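Jun 20, 2019 - for immediate release

**Watach opens late-hours study and work cafe in Ditgate** 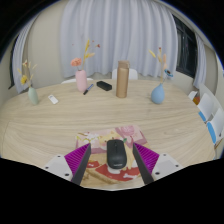
Watach, the Kaewsai coffee roaster, opens its second location this Saturday on the ground floor of the old Fadska building in Ditgate. Doors at 8 a.m. Open until midnight, seven days a week. Free wifi, no time limit on seats, no minimum order after the first drink.

The new cafe has 80 seats over two rooms. Front room is for talking, calls and food. Back room is quiet after 6 p.m. and stays that way until close. Power outlets at every wall seat and under the long benches. Lockers by the restrooms, bring your own padlock.

Ditgate lost its only late-opening library branch last October. Watach asked customers at the Kaewsai shop what they wanted from a second site, and 633 people filled in the card. Longer hours came first by a wide margin, then more outlets, then soup. There will be soup.

Coffee is the same as Kaewsai, same prices, roasted there and driven over every morning. Kitchen runs to 10 p.m. with toast, rice bowls, soup of the day and a short kids menu. Pastries until they're gone.

The Fadska space covers 1,971 square feet and was last used as a carpet showroom. The original front windows have been kept and teh side entrance now has a ramp. Bike parking is in the rear yard, enter from the alley. No car lot, but street parking is free after 6.

Opening weekend: filter coffee is free both days until noon. One per person please.

Groups can book the front room on weekday mornings. Ask at the counter, bookings are not being taken by phone yet. Press visits welcome Friday afternoon, just knock at the side entrance as the front will be still be locked.

ENDS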